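18th March

Woke at ten to four again and lay there listening to the pipes, so I am writing this with my second cup of tea and a rather fuzzy head. I promised myself in January that I would keep a proper account of my sleep and my memory, and I have been quite good about it, give or take the week I had that dreadful cold.

The memory clinic at Flirnudcombe rang just after breakfast, and what a kind voice she had on the telephone! They would like me to carry on with the sleep study for another 50 nights, which sounds a great many when you say it out loud, but the wristband is no bother and I have grown rather fond of filling in the little booklet. There are 1,245 of us taking part now, all over the county, and it cheers me to think of the others sitting up in bed with their pencils (and their reading glasses on their heads, if they are anything like me).

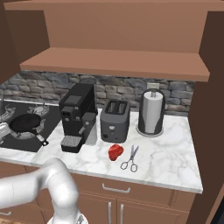

Does one bad night do any harm to the memory? The nurse told me a single poor night may leave you foggy and slow to find your words the next day, but that usually passes once you have slept properly, and what they are studying is poor sleep that goes on for years.

I wrote that down straight away because I know how I fret. Mother was only a little older than I am now when she began losing the names of things, and every time I mislay a word I feel my stomach drop. Today it was "colander". It came back while I was pegging out the towels, and I said it to the blackbird.

Went for my walk along the Plistari path after lunch, as far as the second gate and back, nearly 4 miles, which is further than I have managed since the cold. The primroses are well out on the bank and my knee behaved itself. No nap afterwards, though I did look very longingly at the settee.

Tonight I shall have no tea after six, leave the wireless downstairs and be in bed by half past ten. New booklet is on the bedside table, and I must remember to sharpen the pencil.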